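Tulari Wall Table

Item 2666

The Tulari is a long, narrow table made to sit against a wall in kitchens, break rooms and shared work areas. The top is white, with a shallow curve cut into the front edge so you can step in closer at the working end. It goes well beside a tall refrigerator, where a regular table would stick out into the walkway.

The legs are white and rectangular. Each one stands on a long, flat foot that tapers toward the front. Feet can be set straight or at an angle, depending on how much floor you have to work with. 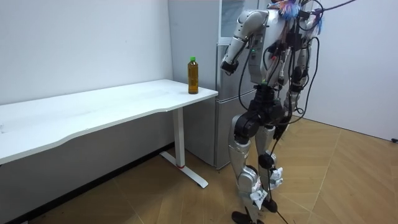 Set the feet before you push the table to the wall. Once the top is in place the bolts are hard to reach. Two people should do the lifting.

White tops show smudges. Wipe with a damp cloth and mild dish soap, then dry. Don't use scouring pads.

Top and legs ship in separate boxes from our Stundelham warehouse. Allow 8 working days. Bolts and a hex key are in the leg box. Wall brackets are sold separately under Jeren hardware.

For spare feet or replacement bolts, write to Indira Varma in parts and include the item number.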